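Clean the Grippers Before You Blame the Software

By Vichien Chantharasri

Most of the calls I get about two-arm cleaning robots start the same way. The robot dropped the broom, and someone wants to know whether the last update broke it. I ask when the gripper pads were last wiped. There is usually a pause.

I look after a pair of arms at our Hetden workshop, and I have come to think that the daily check matters more than anything we do on the computer. People in my line of work don't like hearing this. They would sooner spend an afternoon retuning a grip than five minutes with a cloth.

Consider what the job asks of the machine. A broom handle is thin and smooth. The bristles push back against the floor, and that push travels up the handle and tries to turn it between the fingers. If the pads have a film of dust on them, the handle rolls a little with each stroke. By the end of the shift the bristles meet the floor at a different angle from the one you set in the morning, and the dustpan is waiting in the wrong place.

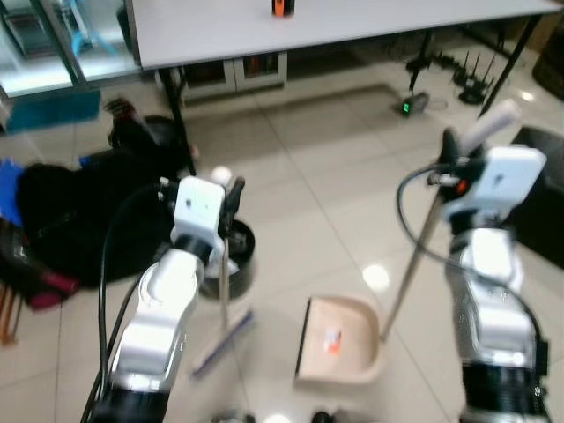
Broom in the left gripper, dustpan in the right, on the tile floor.

My routine has 6 steps and fits on a card taped to the wall. Power down. Wipe the pads. Check the pad screws. Run a hand along each cable and look for rubbing. Seat both tools against their marks. Power up and do one slow sweep with nothing on the floor. Anyone in the building can learn it in a morning.

Cables deserve more attention than they get. A cable that runs outside the arm needs enough slack for the full reach and not so much that it catches on a tool handle. We replaced 2 last year, and both had been rubbing at a spot we would have found by touch.

I also think the tools should be treated as part of the machine. At Doucette they swapped in a new broom with a slightly thicker handle and left the grip settings alone. The sweeping got worse, and they spent days looking at the arms. Write down which broom and which pan the settings belong to. When you change one, set it up again from the start.

The usual objection is that a good robot should cope with all this by itself. Maybe it will someday. Until then I have a log with some 800 entries in it, and most of the faults were cleared with a cloth or a screwdriver. Brokholm has asked for a copy of the card, and I have sent it. The log goes with it in June, once I have typed up the handwritten pages.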